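3. Collecting the demonstrations

3.1 Task and set-up

The task used throughout this paper is folding a small T-shirt with two arms. We chose it over the block and cup tasks of our earlier work for the simple reason that cloth does not hold its shape. Two demonstrations that start from the same layout can look quite different after the first pinch, and a policy that only copies joint paths will fail. The shirts came from a single batch bought from Fivholm, all in the same size, and we made no attempt to iron them between episodes.

The two arms stand on opposite sides of a white table and face each other across the shirt. The operator works from a pair of leader arms in the Bremia laboratory, using the Jevum recording software, which stores joint positions and camera images on a common clock. Each episode starts with the shirt spread out and ends when the operator presses a foot pedal. An episode is kept whether or not the final fold is neat, provided that the shirt stays on the table and neither arm stops on an error.

Operators were given a short written guide. It asked them to take hold of the cloth near an edge, to move both arms at a steady pace, and to let go fully before reaching for a new point. It did not fix the order of the folds. We had tried a fixed order in the pilot round and found that the trained policy could not recover when one sleeve was missed – it carried on with the next fold as though the cloth had moved.

3.2 Views

The overhead view gives the layout of the shirt and both arms, while the close views carry most of the information about contact between finger and cloth. Figure 2 gives two of each. 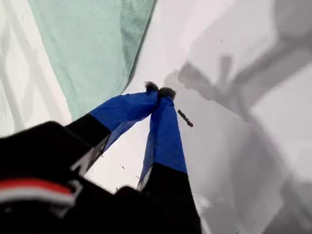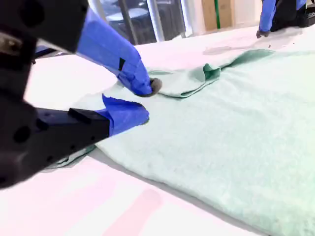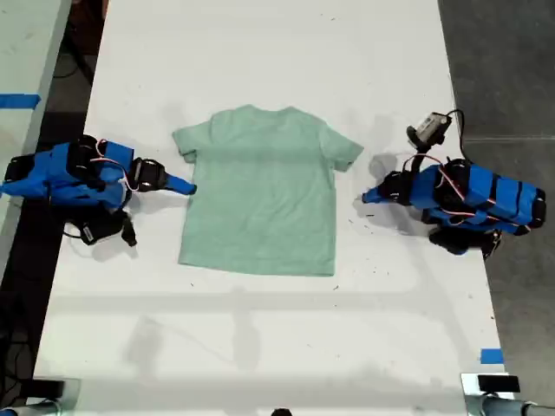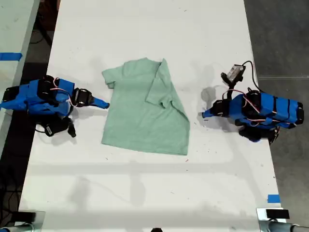
Figure 2. Views of the folding task. First and second: close views of a gripper with blue-covered fingers, with the fingertips together in the first and a grey fingertip on a fold of the cloth in the second. Third: overhead view with the shirt spread out. Fourth: overhead view with the right sleeve and shoulder folded over the body.

3.3 Size of the set and filtering

We recorded 991 episodes over one June, split between 7 operators. Of these, 328 were removed before training. Most of the removed episodes, 211 in all, had gaps in one of the image streams – a fault later traced to a loose hub and fixed for the second study. The rest were taken out because the shirt had left the table, or because an arm had stopped on an error. No episode was removed for being slow.

We also considered cutting the still periods at the start of each episode, when the operator is deciding where to take hold. Govindasamy style trimming, as we call it after the script in our own code base, drops every step in which no joint moves by more than a small threshold. It shortened the set a good deal but made the policy hurry its first grasp, so the results in Section 4 use untrimmed data unless stated otherwise.

Labels were added by hand after recording. Each episode carries one label per fold, marking the step at which the fingers close and the step at which they open again. Where the cloth slipped and the operator tried again, both attempts were labelled. These second attempts proved useful in training and are treated separately in Section 4.2.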